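Hullumen

A word list of dark colours in everyday English

Hullumen is a list of 1000 words and phrases that people use for blacks, near-blacks, greys and very dark browns, blues and greens. Soot, slate, coal-hole, blackboard, wet tarmac, inside of a kettle. Each entry comes with a short note on who said it, what they were talking about and how dark they meant. It is a small thing, and I have had more fun putting it together than with any list I've ever made.

Contents

Why dark colours
What's in the files
How the words were gathered
Known problems
Using it
Changes
Thanks

Why dark colours

Most colour word lists I've used are wonderful on reds and blues and then fall off a cliff at the bottom end. You get black, you get grey, you get charcoal if you're lucky. Meanwhile anyone who has tried to match a pair of school trousers knows that there are dozens of blacks, and that people have perfectly good words for them! My neighbour Glenys Fairweather sorted a bag of buttons with me one August afternoon and used "hearse", "liquorice", "old hearse" and "gone at the elbows" without stopping to think. I wrote them on the back of a bus timetable and that was the start of the list.

Pliltgate, the older project this grew out of, collected names for paint and wool of every colour. It is still where you should go for yellows and pinks. Hullumen took over its dark entries, threw out the ones that were plainly made up by a marketing department, and kept going.

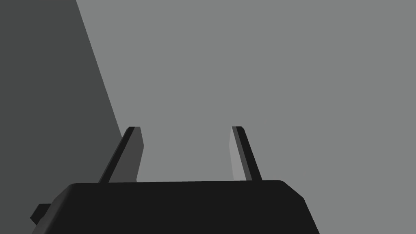

The words people pick for a dark thing depend a great deal on what sits next to it, and the list tries to keep that. Every entry has a field called "beside", which holds whatever neighbouring colour or surface the speaker mentioned. "Pewter" turned up mostly beside white, for example, and "thundery" beside green (grass, usually). It matters just as much when the neighbour is part of the same object: the flat top of that wide housing is a very deep charcoal, and the bevelled edges catch a touch more light along their rims, so one word for the lot would lose the difference. Speakers are very good at this. They say "black with a grey lip", or "coal, going slatey at the corners", and I have kept those phrases whole, even when they run to six or seven words. If you only want single words, filter on the "short" field and you'll get a tidier list, though a less interesting one.

What's in the files

words.csv
The main list, one entry per line, in UTF-8. It has 5 columns:

term: the word or phrase, in lower case
depth: pitch, deep, middle, soft or pale, as the speaker judged it
beside: neighbouring colour or surface, may be empty
speaker: a code, never a name
short: yes for single words, no for everything else

speakers.csv
One line for each of the 41 people who gave words. It holds the code, the broad region they grew up in and the kind of work they do or did. Several asked for region to be left out, so expect gaps.

dropped.txt
Terms I removed, with the reason after a tab. Worth a read if you enjoy an argument.

How the words were gathered

Almost everything came out of conversation. Sunita Tyagi and I sat down with people at kitchen tables, in a dry cleaner's, at the back of a hardware shop and once in a very long queue for a ferry, and asked them to talk about dark things they knew well. We didn't show colour cards. We tried cards early on and people started reading the card and stopped talking about their coat, so out they went.

Trades were a goldmine. Coalmen's families, tailors, a piano tuner, people who black-lead grates, and Manolis Manolakis, who repairs fishing nets and has separate words for tar that is fresh, tar that has had a summer on it and tar that is ready to come off. All three are in. The Greek originals are not, as this is an English list, but he gave his own English for each and I wouldn't change a letter.

A smaller share came from printed sources, 29 of them, mostly old haberdashery catalogues, gardening columns and school uniform lists. These carry the speaker code PRINT.

Depth was always the speaker's own call. Where two people used one term for different depths, both entries stay. "Gunmetal" is the worst for this and appears at every depth except pitch.

Known problems

The north of England is heavily over-represented, because that's where our kitchens are.

Spelling of spoken words is a guess. "Smutchy" could as easily be "smudgy" with a cold.

Very few speakers are under thirty. Younger speakers also gave us "phone screen when it's off", which is a marvellous term and makes me want lots more like it.

Some older terms named a colour after people. Those have been taken out of words.csv and are not reproduced in dropped.txt either.

There are no colour values of any kind in here. Please don't average the depths and call the result a hex code. A depth is an opinion, and it belongs to the person who gave it.

Using it

Do what you like with it, including in paid work, as long as you say where it came from. "Hullumen dark colour words" is enough. Nokuthula Mtshali has been using it to write audio guides for a costume collection, and Urmila Tyagi's knitting pattern site, Basier, searches it when you type in a shade. Both have sent back corrections, and both are the reason "beside" exists as a proper column.

New words are very welcome. Send the term, the depth, what you were looking at when you said it, and what was next to it. A sentence is fine. Please send words you really use or have heard used, and not ones invented for the occasion.

Changes

Latest
Split "beside" out of the old notes column
Added the net-mending terms
Corrected "jackdaw's nape" from pitch to soft (sorry, jackdaws)

Before that
Brought in the dark entries from Pliltgate
Merged the Singhal list of tailoring terms, with permission
Removed duplicate spellings of grey and gray where nothing else differed

Thanks

To everyone who let us talk to them about their coats, stoves, cats and roofs, and to Glenys for the buttons.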